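Getting ready to build a gripper at home

My first gripper went together in the bedroom, on top of the bed, and I still like working that way when the Pinberg kit is in pieces. A quilted cover keeps small parts from rolling — just don't tip out the screws until you need them. Put a lined wastebasket by the bed before you open a single bag, and throw wrappings in as you go.

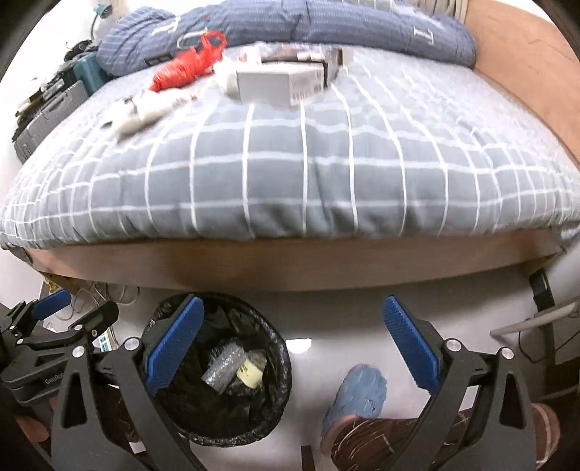 Leonie Bauerfeind wrote in to say she checks every bag against the parts list before it goes in the trash, after losing 6 pivot screws in March and having to order a pack of 200.

Good advice, and I do it now too! Cables are my own weak spot. I let them pile up under the bed for far too long, and these days I try to tie each one with a strip of cloth and a paper tag saying what it powers. When you come to fit the finger pads, open the fingers all the way first and press from the middle out, nice and slow. 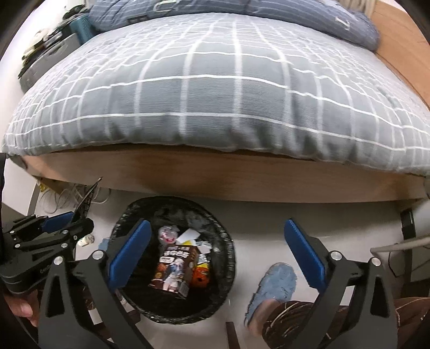
Fingers wide open, blue pads facing in.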